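Checking Wrist Camera Views Before Scoring a Policy

This page describes how the Clanau group prepares recordings for the Nullwood comparison, in which one trained policy is tested on several table layouts. It applies to all recordings made after March 3, 2021.

Step 1. Place the objects according to the layout sheet. The white board stays in front of the arm under test. Containers, tools and toy items may change sides between layouts.

Step 2. Close the gripper and save one still from the wrist camera.

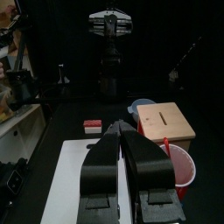

Step 3. Enter the layout number in the log and start the trial. Each layout receives three trials, and the full set contains 191 recordings. A trial that is stopped by hand is kept and marked as stopped.

Step 4. Repeat the still for the next layout. Compare the new view with the layout sheet only. Views from other layouts are not a suitable reference, as the same objects may appear in quite different places.

Step 5. Score the recordings without knowledge of the training settings. Two reviewers work separately and record success or failure for each trial. Differences are settled by viewing the recording again at normal speed.

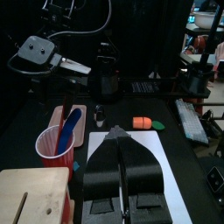
Lutz Janssen has asked that stopped trials be reported in a separate column, as counting them as failures makes the harder layouts look worse than they are. The Plikitz score sheet now includes this column. Older sheets may be used up to the end of the current series, provided that stopped trials are noted in the margin.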